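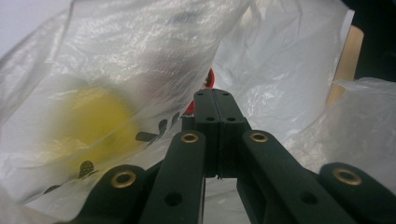
# Clolleo hand gripper cell

The **Clolleo hand gripper cell** is a bench-sized workstation at Plusville where an operator works with a pair of hand-held grippers, one in each hand, inside an aluminium-framed enclosure. It's a wonderfully simple machine (two tools, a table and some cable) and a very satisfying one to look after. The layout was drawn up by Severyn Prokopenko and put into regular use in April.

## Grippers

Each gripper has two parallel fingers carried on dark linkage arms. The arms cross the front of the tool like a pair of scissors, with brass eyelets at their rounded ends, and the whole linkage can be inspected without taking a single cover off! Holes through the fingers accept bolt-on tips from the Prunenora range.

The pivots get a drop of light oil every 3000 closings. Before each shift the operator opens and closes both tools slowly and feels for side play. A finger that rocks is usually a worn pivot pin. Swapping one takes around 22 minutes, most of it spent lining the fingers back up so that the seam between them is even from top to bottom.

## Working with film and bags

Thin plastic is the hardest material the cell handles, and the most fun to watch. It slides, folds over the fingers and finds its way into the linkage. 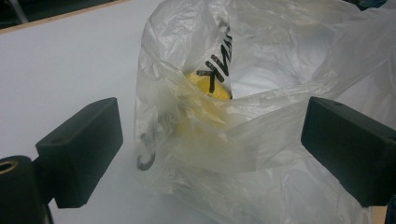 Scraps of film caught at the base of the fingers are drawn out with plastic tweezers, always with the tool open. A blade is never used, as it scores the finger faces and a scored face snags the next bag. Static is the other nuisance. Wiping the fingers with a barely damp cloth helps a great deal, particularly in dry winter weather.

## Table and cabling

The wooden tabletop is covered with white paper, which is replaced when it creases or tears. The Doležal manual calls for 2 checks of the cables per shift, one at the wrist end and one where they leave the table. Each needs enough slack for a full turn of the hand. Bins go toward the back, clear of the operator's elbows.

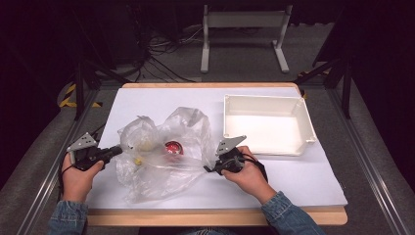
*Both grippers at a plastic bag on the papered table, with an open white bin at the back right.*

## See also

- Parallel gripper
- Scissor linkage
- Prunenora finger tips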